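Lista de comprobación - taller de encuadernación Misska
Revisión de octubre. Planta baja y altillo.

1. Salidas y pasillos
Salida principal: correcta.
Salida al patio: la puerta roza con el marco y hay que empujar con el hombro. Cepillar el canto inferior.
Pasillo junto a la guillotina: 69 cm de paso libre en el punto más estrecho. Retirar el palé de cartón.

2. Extintores
Polvo, entrada: presión en zona verde, precinto puesto.
CO2, cuadro eléctrico: falta la etiqueta de la última revisión. Reclamar a Govindasamy.

3. Guillotina Junier
Mando a dos manos: funciona. Probado 11 veces seguidas sin fallo.
Resguardo trasero: le falta un tornillo. No usar hasta reponerlo.
Cuchilla de repuesto: guardada en su funda de madera, bien.

4. Pequeño material
Agujas, punzones y hojas de bisturí deben quedar en cajas con tapa al terminar el turno. En la visita anterior había hojas sueltas en un cajón del altillo; ahora no.

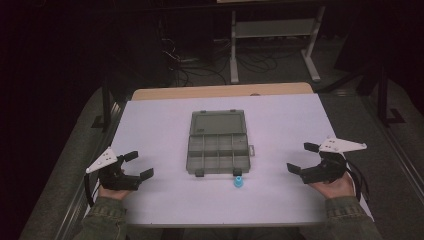
Las hojas gastadas van al contenedor rígido, que está lleno hasta tres cuartos. Cambiarlo antes de fin de mes.

5. Colas y disolventes
Armario ventilado: cerrado con llave, correcto. Admite hasta 41 litros y está por debajo.
Fichas de seguridad: falta la de la cola Rikley. Imprimir y colgar en la puerta del armario.

6. Instalación eléctrica
Diferencial: salta al pulsar el botón de prueba.
Regleta del altillo: dos aparatos de calor en la misma toma - separar ya.

7. Botiquín
Completo, salvo las gasas. El suero caduca este mes.

Resultado: apto con reparos. Pendientes con prioridad alta: puntos 3 y 6. El resto, en la próxima visita.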